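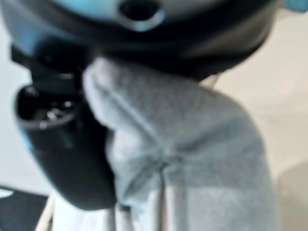 Chapter 7
Household and Shop-Floor Chores

A child of six can fold a towel after being shown once. Machines have been welding car bodies for decades, yet folding a towel is still a hard job for them. This chapter asks why, and how far the work has come.

Start with what a factory robot knows. A steel bracket has the same shape on Monday as it had on Friday, and it arrives in the same place each time. The program can be a list of positions. Cloth has no fixed shape. Pick it up at one point and it hangs in folds that depend on where it was held, how thick it is, and how it was lying before. The gripper often hides the part of the fabric that matters most, the part between its fingers.

Onni Juntunen and Tuulikki Lehtinen tested this at the Tustitz laundry, which supplies hotels and small clinics. Their machine, a single arm built by Hägglund, was given 3,682 hand towels over one winter. It had to take one towel from a heap, find two corners, and lay the towel flat. The most common failure came at the first step, when the arm lifted two towels together. The next most common was a corner that turned out to be a fold. A trained worker needed no second try for either step. The arm took 48 seconds on a good towel, and the laundry did not keep it.

Other chores have gone better. At the Cinari warehouse, arms now move boxed goods from bins to cartons through the night shift, with one person on call. The boxes are stiff, the light is steady, and a dropped box can be left for the morning. Homes offer none of these conditions.

We will treat chores under four headings: rigid objects, soft objects, liquids, and tools. Section 7.1 covers grasping and the choice of fingers. Section 7.2 returns to cloth and works through the Tustitz results in full. Readers who skipped Chapter 5 should review friction and contact force before going on.

Key terms: grasp, deformable object, occlusion, cycle time, recovery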